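Workshop notebook, Wednesday, May

Brake pad comparison, second session. Writing this up the same night while I still trust my memory of it.

Background for anyone picking this up cold. The Udance hatch is at 3,466 km on the current rotors. The owner's complaint is a shudder through the wheel when slowing from highway speed, and the last shop told him the rotors were warped. I have my doubts about warped rotors as a diagnosis. Most of the ones I've put a dial gauge on over the years have been straight enough, and the trouble was pad material laid down unevenly, or a dirty hub face, or somebody leaning on the wheel nuts with a rattle gun in whatever order they felt like. So before anybody spends money on discs I want numbers.

We also have the set of Latcombe pads the rep left us, with a glossy sheet claiming "zero judder" and "race-proven compound". I asked him which race. He said he'd get back to me.

Car on the hoist at 8.30

Wheels off, front left first. Wheel nut torque on the way off was all over the place. One nut was barely snug and its neighbour took the long bar. I'd bet that's half the complaint right there, but I've been wrong on a bet like that before so I kept going.

Pulled the caliper and hung it on the wire hook. Slide pins: top one free, bottom one sticky with old grease gone to toffee. Cleaned both, fresh silicone grease, new boots from the drawer. Pad wear inner to outer was uneven, which fits the sticky pin. Rotor face had a blue-grey patch you could see if you tilted the lamp, and a rough feel under the fingernail at the edge of it.

Took the rotor off. Rust ring on the hub, thick enough to hold the disc off square. Cleaned it back with the wire cup and a scraper until the straight edge sat flat. Refitted the rotor with the nuts on spacers, torqued in a star pattern, then set up the dial gauge.

Runout before cleaning the hub was past the limit in the manual. After cleaning, inside it. Same rotor, same gauge, same person reading it. I did it 3 times because I didn't believe the first one. So much for warped.

Front right was the same story, less rust. Didn't bother with the before reading on that side, and I should have. Note to self for next time.

The shop itself

Going down here because it affects where we can park cars. The ceiling on the way out has stains on it again, brown streaks and a lot of dark specks, right by the green exit sign. The landlord's man looked at it last winter and pronounced it "old". I'm not convinced. Until I hear something better than "old", nothing with an open engine or a stripped interior gets left under that part of the ceiling. The Piver van can go by the roller door instead.
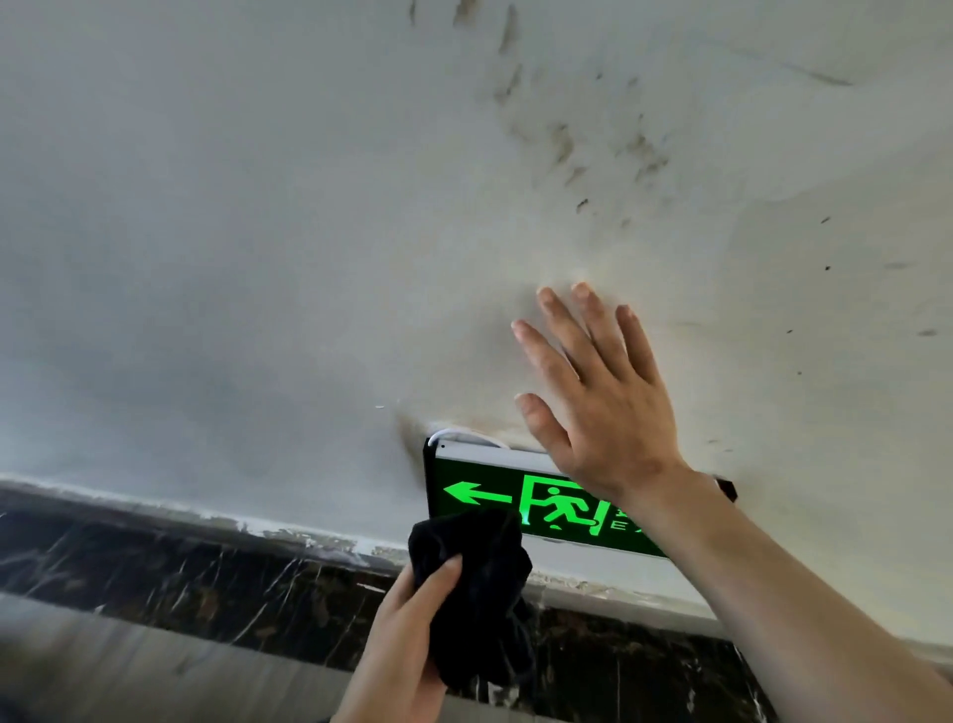 Pad bedding, round one (old pads)

Scuffed the old pads on the flat plate with 80 grit, cleaned the rotors with brake cleaner and a Scotch pad, put it back together. Reason for running the old pads first: if I change pads, hubs, pins and nuts all at once and the shudder goes away, I've learned nothing about which one did it, and the rep gets to claim the credit.

Drove out past the grain terminal on the usual loop. Ten moderate stops, no full stops, let it roll between. Then the test runs. I'm calling the result "nearly gone". There's a faint tremble in the wheel on a long gentle slow-down if you go looking for it with two fingers on the rim. On a normal firm stop I couldn't feel it. The owner probably wouldn't notice, but owners surprise me.

Pad bedding, round two (Latcombe)

Back on the hoist after lunch. Fit was fine, I'll give them that. Shims pre-attached, and the ears slid in the bracket without filing, where the last cheap set needed a good ten minutes with a file on every corner. The wear indicator on one inner pad was bent and touching the rotor, so I tweaked it with pliers. For a premium part in a fancy box you'd hope somebody had looked at it.

The instruction leaflet says bed in with a run of stops from 50 km/h. It doesn't say how hard, or how long to leave between them. Used my own routine and wrote it in the job file so it can be repeated.

First few stops: grabby, then a dead spot, then fine. Smell of resin, normal for new pads. By the end of the loop the pedal was firm and the wheel was still. No tremble that I could find, even on the long gentle slow-down.

Does that mean the Latcombe pads cured it? I don't think we can say so. The second set went onto rotors that had already had a clean and a bed-in run, so it had the easier job. The tremble left over from round one could have been the last of the old deposit, which any fresh pad would have scrubbed off. A fair test would be the same rotors cleaned back to the same state and another brand run on the same loop. I'd like to do that with the plain Olszewski pads we keep on the shelf, which cost a lot less and come in a brown box with no claims on it at all.

Noise: slight squeal at walking speed in reverse. None going forward. Could settle. The leaflet says they're silent.

Dust: too early to say anything. The brochure has a photo of a spotless white alloy, and I'd want to know how far that wheel had travelled.

Checks on the way in

Ran my hand over all four wheels straight after the loop, front left no hotter than front right this time. Before the slide pins were cleaned the left was clearly warmer. That one I'm happy to put down as a real result.

Brake fluid: dark. Strip test said borderline. The service book has a stamp saying it was changed at the last visit. I don't believe the stamp. Bled all four corners with fresh DOT 4 and the old stuff came out the colour of tea. Kept a jar of it with the job number on the lid in case there's an argument.

Rear brakes looked at only. Plenty of lining left, park brake cable a bit slack, adjusted three clicks. 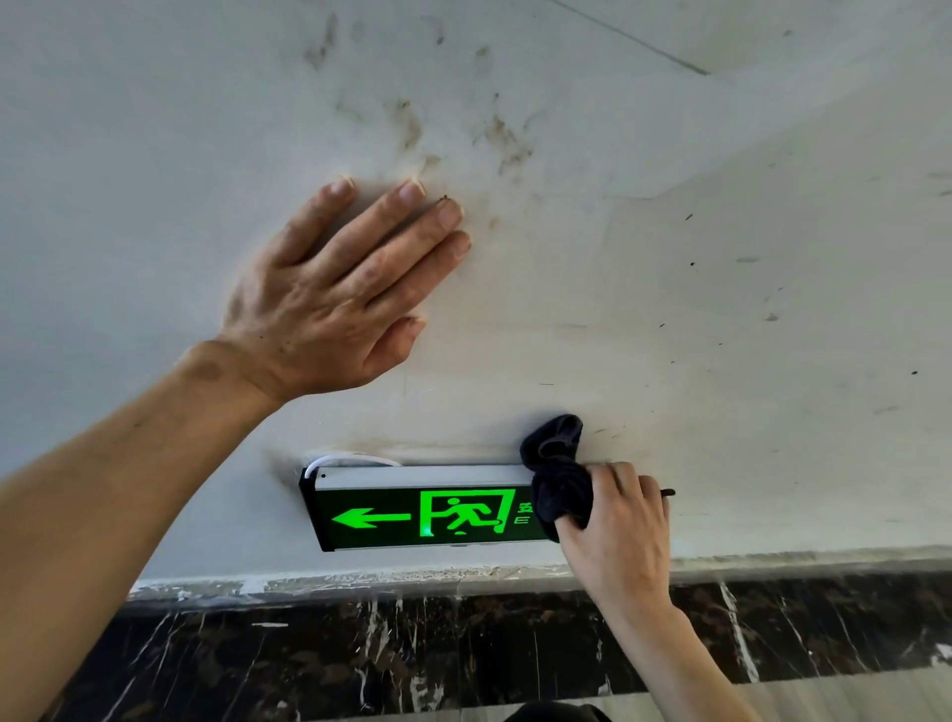
The park brake now holds on the ramp, which it wasn't doing this morning. I left the adjuster one click short of where the manual wants it, as the book figure made the right rear drag when spun by hand. Worth checking again when the car comes back.

Tyres: front pair have some feathering on the inside edge. Could be toe. The alignment sheet in the glovebox has everything in the green, with readings so neat I wonder if the car was ever on the machine. Not part of this job, but I've told the owner and he can decide. If he says yes, do it here and print the before figures as well as the after.

What I'm telling the owner

Rotors stay on. Rust on the hubs, a sticky pin and bad wheel nut torque were the trouble as far as I can show. Come back after a few weeks of normal driving for a re-torque and a second runout reading. I'm charging for the hub clean, pins, fluid and labour. The Latcombe pads were free to us, so they're free to him, and he knows they're on trial.

I won't be giving the rep a quote for his sheet. He rang at 4.40 asking for one. I said I'd fitted one set to one car.

To do

Re-check wheel nuts at 40 km, owner dropping in for it.

Order two more pin boot kits, drawer is empty now.

Find the spare magnetic base for the dial gauge. The clamp on the good one is slipping and I had to zero it twice on the right side, so treat that reading with some care.

Same loop with the Olszewski pads once there's a car that suits. Take the before reading on BOTH sides.

Ring the landlord about the ceiling.

Put a proper torque chart on the wall above the compressor. The photocopy has faded so badly the eights look like threes.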